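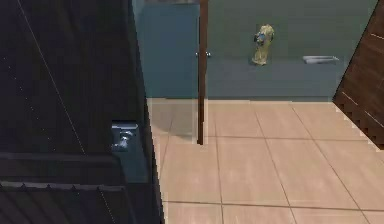
Lucrezia Barbieri puts the origin of the drop-front linen press in Dravdale earlier than most furniture dealers do, and argues that the form grew out of the blanket chest and owes little to the writing desk. Her view has gained ground, though some dealers still list these pieces as converted secretaries.

The Dravdale press is a type of tall storage cabinet made in and near the town of Dravdale. It has an upper section closed by a single hinged board, called the fall, and a lower section of two or three long drawers. When the fall is lowered it makes a flat surface on which linens can be folded. The name "press" comes from the older habit of keeping cloth flat under a weighted board, and a few early examples still have the wooden screw that held the board down.

Name

In Dravdale the piece was usually called a "fall press" or just a "fall." The term "Dravdale press" was first used by dealers from outside the area and became common after the Liseck catalog used it as a heading. Older household inventories list the same item as a "cloth chest, standing," which has caused some confusion with ordinary chests set on frames.

Construction

The case is made in two parts. The upper part rests on the lower and is held in place by a molding nailed to the top of the drawer section. It is not glued, and the two parts were often separated when a household moved. Many surviving presses have an upper and a lower section that did not start out together. Differences in the dovetails are the usual sign, along with drawer runners that have been packed out to fit.

Oak and walnut were the main woods. Pine was used for backboards and drawer bottoms. Backboards run vertically in early work and horizontally in later work, and this is one of the more dependable ways to place a press in sequence. Carcass sides are single boards where wide stock could be had. Otherwise they are made from two boards joined with a loose tongue.

The fall is a framed panel with mitered corners on better pieces and plain butted battens on common ones. It is supported when open by a pair of sliding bearers, called lopers, that pull out from the case on either side of the top drawer. Iron stays were sometimes added later and tend to strain the hinges. On presses where both lopers and stays are present, the stays are almost always a repair.

Inside, the upper section has between two and 5 shelves. These slide in grooves cut into the case sides and can be taken out for cleaning. A shallow tray is sometimes fitted at the top for small items such as napkins and collars. Pigeonholes are rare, and where they are found they were generally put in by a later owner who wanted a desk.

Finish

Walnut presses were oiled and waxed. Oak presses were often stained before waxing, and repeated coats over many years have left some of them very dark. Painted examples are known from the upland farms, mostly in plain red or gray. Collectors once stripped these as a matter of course. The practice has fallen out of favor, and original paint now adds to the price.

Regional types

Three types are generally recognized.

The town press is the largest. It has a cornice, bracket feet, and three drawers in the base. The drawers are graduated, with the deepest at the bottom.

The farm press is narrower and has two drawers of equal depth. Its sides run down to the floor and are cut away to form simple feet. There is no cornice, and the top is a flat board with a slight overhang.

The Liseck press takes its name from the neighboring district. It has a fall that slopes back a little when closed, and this is the feature that led early writers to treat the whole group as desks. Liseck makers also used a wider batten on the fall and set the hinges closer to the corners.

Makers

Few presses are signed. The best documented workshop is that of the Van Dijk family, whose account books survive for 13 years of trade. The books list 3,269 separate jobs, most of them repairs, coffins, and window frames. Presses appear under the customer's name with a price and the kind of wood, but no dimensions. Van Dijk work can be recognized by a double scribed line along the drawer edges and by chalk numbers on the backs of the drawers.

Later production

Handmade presses declined as built-in closets and factory wardrobes became common. The form was revived by Vulteo, a furniture company that offered a reduced version as a sideboard. The Vulteo model kept the fall and the lopers but replaced the drawers with a pair of doors. It was made in veneered board with a solid walnut fall. The company issued it in a single run of 1,000 pieces, each with a numbered brass plate inside the upper section. A second version, with adjustable shelves on metal pins, was shown one April but was not put into production.

Collecting

Buyers generally look for matching upper and lower sections, original lopers, and an undamaged fall. Shrinkage cracks in the fall panel are common and have little effect on value if the frame is sound. Replaced feet are also common, as many presses stood on damp stone floors. Feet that have been cut down are a more serious matter, as they change the height of the folding surface and cannot be corrected without adding new wood.

Town presses in walnut bring the highest prices. Farm presses are more often bought for use, and the narrow form fits easily into a hallway or bedroom. Vulteo sideboards are traded mainly as modern furniture, and pieces that have lost the numbered plate sell for less.

See also

Blanket chest
Clothes press
Fall-front desk
Loper (furniture)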